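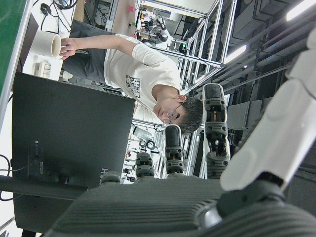 Nuala Ní Chonaill would like it known that her cat has never slept in a cat bed and never will. She has bought 11 of them. The latest, a Brennan with a heated base, went untouched through November while the cat took up residence in the box it came in.
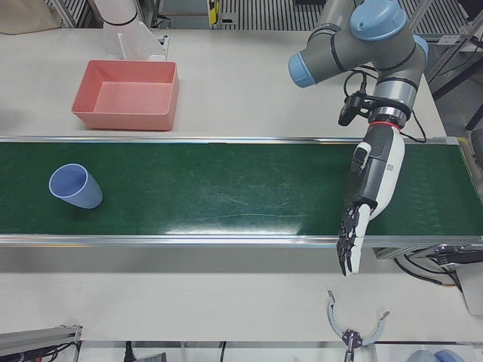
Cats like walls close to their ribs and a view of the door, and a box gives them both for free. If you must spend money, buy something small with high sides, put it up off the floor and then ignore it. Hovering puts them off. An old sweater inside helps - the one you still wear, naturally.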